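Ticket: Cloth segmenter drops the garment mask on bedding clips
Project: Fernov / perception
Component: mask tracker, offline replay
Status: open, waiting on reporter
Opened: Sun 5 March

Hi all, me again. I'm moving this over from the Rastogi board because I'm pretty sure now that it isn't a grasp planner problem, and they were very nice about telling me so (twice).

Short version: when I replay the folding clips through the Fernov tracker, the garment mask is fine for a while and then it just lets go. The mask jumps from the shirt to a big chunk of the bed sheet, stays there, and every fold keypoint after that is garbage. No crash, no warning, exit code zero. I only caught it when the fold labels came out claiming a T-shirt the size of a mattress.

What I'm running: tracker from the main branch, default config, replay at 20 frames per second, on the desktop in the Tutmont office. Same thing on my laptop, so I don't think it's the GPU.

Stuff I tried, in order, so you don't have to ask:

Cleared the feature cache and re-ran. Same jump.

Turned off temporal smoothing. Worse! The mask flickers between shirt and sheet before it settles on the sheet.

Raised min_region_area from 200 to something silly. The shirt mask disappeared completely, which I guess I had coming.

Swapped in the older checkpoint from December. This one holds on longer but still lets go in the end, and its edges are mushy the whole time, so I don't want to live with it.

Fed it table clips with the same config. All good, start to finish. So it's something about the beds.

Then I finally did what I should've done on day one and dumped the per-frame scores to a text file. In nearly every bad clip the score drops right when the jaws come in close to the cloth. The tracker throws out whatever the gripper mask covers, re-seeds from what's left, and the re-seed picks the biggest smooth region it can find. On a bed, guess what that is.

Log around the drop, trimmed:

gripper_mask: 2 instances
garment: score below keep threshold, reseeding
reseed: candidates 6, picked largest
garment: score ok

That last line is the one that bugs me. Score ok! It's perfectly happy with itself, it's just tracking the wrong thing.

For reference, the kind of view I'm talking about, blue shirt folded into a long band on a green sheet, with the right-hand jaws down at the end of the fabric:
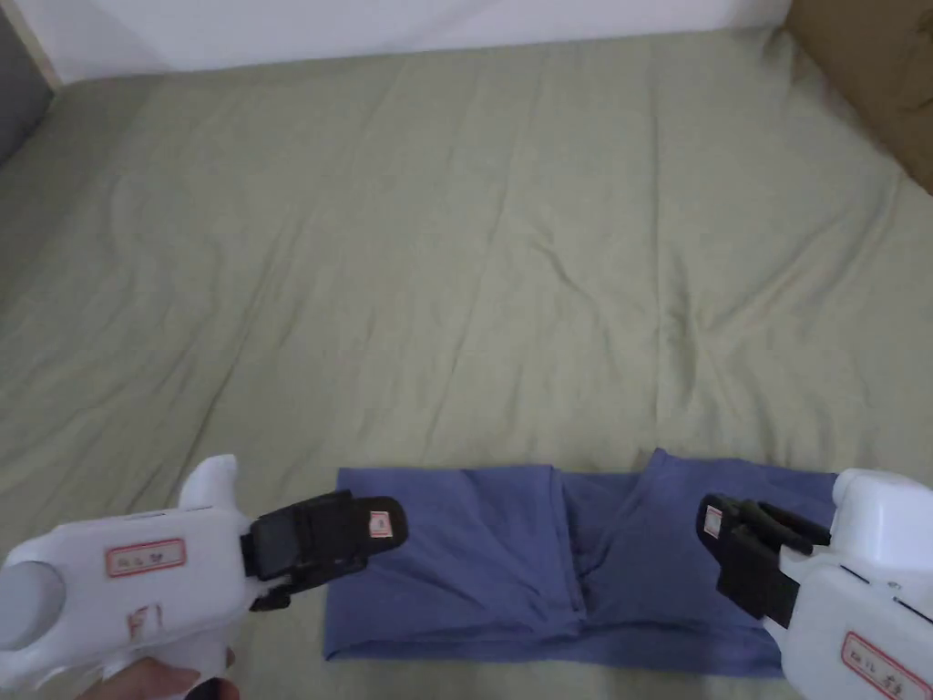

Reply from the Mututora maintainers: thanks for the score dump, that saves us a lot of guessing. The re-seed step is ours and it does rank candidates by area alone. Could you set reseed_rank to color_then_area and run the bad clips again? It compares each candidate with the last good mask before it looks at size. It's off by default because it misbehaves on patterned cloth. Please also attach the config that gets written to the output folder, since the replay tool can override the one you pass in.

Oh nice, I didn't even know that flag existed. Okay, ran it on the first batch just now. The mask stays on the shirt through the first grasp and comes back after the jaws open, so that's a huge improvement already. One clip still slips, but in that one the shirt and the sheet are close to the same color, so I'm not going to hold it against you.

Config is attached. And yep, you were right, the replay tool had been overwriting my smoothing setting, so please ignore what I said about it up top. I'll redo that test with the new ranking on and run the rest of the bed clips overnight. Can we leave this open until I've posted those scores?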